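Statach Two-Layer Sink Sponge

Reference 141
Supplied in packs of 3
Range: Goruven Kitchen Care

The Statach sponge is intended for the daily cleaning of sinks, basins and draining areas in homes, schools and small catering kitchens. It has a soft foam layer for washing and wiping, and an abrasive scouring pad for marks that do not lift with foam alone. The two layers are bonded across their full surface.

Goruven has supplied cleaning goods to institutions since 1972. The Statach was added to the range at the request of customers who wished to use one sponge for the whole of the sink, including the floor of the basin, where tea stains and grease tend to settle.

Directions for use

Rinse the basin and remove any food waste from the plughole. Wet the sponge, apply a small amount of washing-up liquid and work from the upper walls down to the floor of the basin. Even pressure is sufficient for most marks. Rinse the sponge whenever grime begins to show in the suds, and finish with clean water.

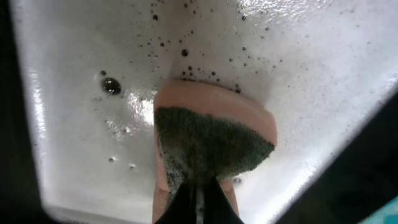 The scouring pad should be used with care on glossy or coated surfaces. Customers are advised to test it first on a part of the basin that is not easily seen — the area beneath the tap is usually suitable. It should not be used on non-stick pans or clear plastic. The foam layer may be used on all washable kitchen surfaces.

Care and replacement

After use, squeeze out the water and stand the sponge on its edge to dry. In a shared kitchen we recommend replacement after 2 weeks, or sooner if the pad begins to shed or the foam tears. Sponges used for sinks should be kept apart from those used for dishes.

Ordering

The Statach is available from Goruven and from the Bailly trade counter. Account holders may add it to a standing order at any time. Enquiries concerning larger quantities should be addressed to Ysaline Le Goff, Customer Supply.

Related products: Wondivness sponge rest; Goruven basin brush.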